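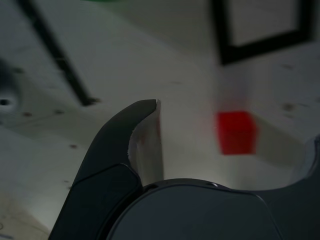 Replacing the pads every time a grip fails is a waste of pads, according to a remark sent in after the last session, and the fault is usually in the zero offset. The remark is half right. On the Solley cell, check the offset first, then the pads. Both checks are given below in the order used at Stuvimard.

Handout 5: Gripper care, Solley cell
Revised 2019-12-22

1. Before touching the gripper
Park the arm at the service position. Set the controller to manual and lock out drive power. The Ruchti controller holds its last grip command through a soft stop, so a soft stop is not enough.

2. Zero offset
Restore power in manual. Close the fingers with nothing between them and read the position count. The stored value for this cell is 906. A reading within 4 counts either way is accepted. Outside that, run the homing routine once and read again. If the second reading is also out, look for debris at the finger joints before changing the stored value.

3. Pads
Each finger carries a pale pad along its inner side. Ragged edges alone are not grounds for replacement. Lift the edge lightly with a plastic pick – if it comes away from the finger, replace the pad. Replace both pads together, or the fingers will close off center. Lock out again before this step.

Clean the finger face with alcohol and let it dry. Press the new pad from the base toward the tip. Leave it for 11 hours before loading.

4. Work surface
Wipe the white surface and remove specks. Leave the black markings alone; solvent lifts them.

5. Grip test
Use the red cube. Run 5 picks at low speed, then 5 at normal speed. Record any slip in the Veltov log with the position count at closing.

Reading for December: controller manual, section on homing faults.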